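About Us

Csonka is a small shared kitchen and home skills school. Two rooms, one long table, a lot of bowls. We teach grown-ups and teens how to cook plain food, keep a kitchen going and put things back where they came from. That last one takes the longest.

We started in the back half of a fabric shop on Plusonbridge. Rent went up, the shop closed, we moved over to the Clasuvness building with whatever fit in a van. Still there. The floor is tile all the way through, so drop what you like, we have a mop.

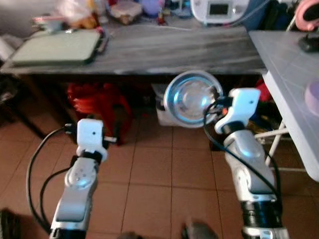 OUR KITCHEN

The long table is where most of it happens. Dark underneath, gray streaky top that looks like marble and hides flour pretty well until you lean on it in a black sweater. Stainless bowls for mixing, washing greens, proofing, catching peels. We like the round steel ones. They dent, they don't chip, they stack.

Stuff lives on the table during the day and gets cleared at closing. Bags, tubs, trays, whatever came in that morning. Under the table is storage, or what we call storage. It fills up. Every April we pull everything out and go through it and every April somebody finds the good sieve.

There's a white folding table too, with the light gray top. Comes out for bigger classes, goes back against something when we need the floor. Good height for kneading if you're not too tall. If you are tall, ask for the long table, people are nice about swapping.

What we teach right now:

Soup and bread, evenings
Knife basics (bring an apron, we have knives)
First Kitchen, for people moving out on their own
Pantry and put-away, see below
Open table, come cook your own thing

Classes are kept small. Open table is first come, and it does get loud around the sink. Kids welcome if they come with a grown up who is also cooking, not just sitting.

Pantry and put-away began as a joke on the signup sheet and is now the class with the waiting list. You learn to sort a shelf, label a tub, wipe under things, fold a bag so it stays folded. We use our own mess for practice, there is always enough. Floor first, then the table, then the shelves. Some teachers do it the other way and we have had that argument, many times.

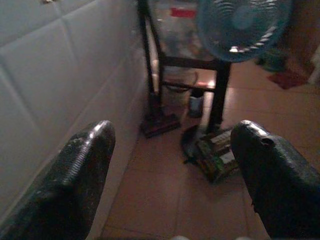 The edges of a room are the hard part. Things get set down by a wall for a minute and then they live there. So in week two we do walls and corners only: pull it out, sweep the tile, get into the grout with the small brush, decide what goes back. Most people go home and do their own hallway the same night, then send us pictures of the pile. Please keep doing that.

Who comes

Students, new parents, people fresh out of a divorce, a walking club that wanted to learn dumplings. The mailing list is at 609 now. Last year 58 people finished First Kitchen start to finish, which is our best year so far and we were very proud and also very tired.

Who pays

Class fees cover most of it. The rest is the spring soup sale plus a yearly grant of $700 from Brondari, the flooring company upstairs, who also let us use thier freight elevator. We don't sell cookware and don't get paid to recommend any.

If you want to give us something, call before you drop it off. We can use: steel bowls, lids that match, clean jars, dish towels, good tubs. We cant take glass bakeware or anything with a frayed cord. Mugs, no. We have mugs.

Finding us

Clasuvness building, side door, ring 2 and wait, the buzzer is slow. Kitchen opens at 9:30 am, last class clears out by 9 pm. Parking is behind the building after 5. Stairs are on the left as you come in. Elevator if you ask.

Questions about classes go through the signup page. Phone is answered when our hands are dry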